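Print this page | E-mail to a friend
Search Site Go
Filed under: Interviews, Robotics

"We teach by hand, and the arms learn from wrist views," says Amber Kershaw of the Gosling project.
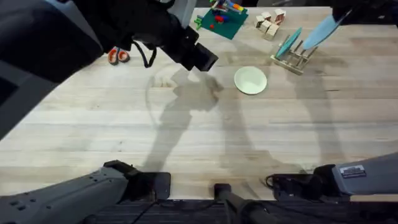
Photo: Gosling / Skarnau

Her group at Skarnau has recorded roughly 2,000 runs — mostly with plates.

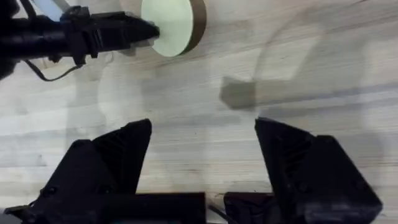
Why two arms?

"A flat plate is difficult for one gripper. The fingers need an edge."

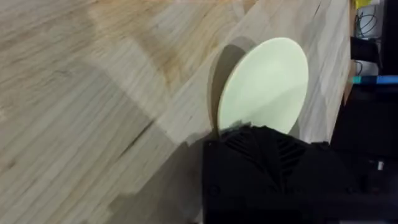

She compares views from wrist and fixed cameras. "Without the wrist view, the policy judged the rim badly."
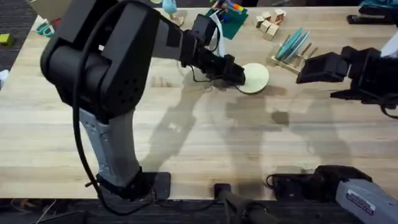

What comes next?

"Cups, in October."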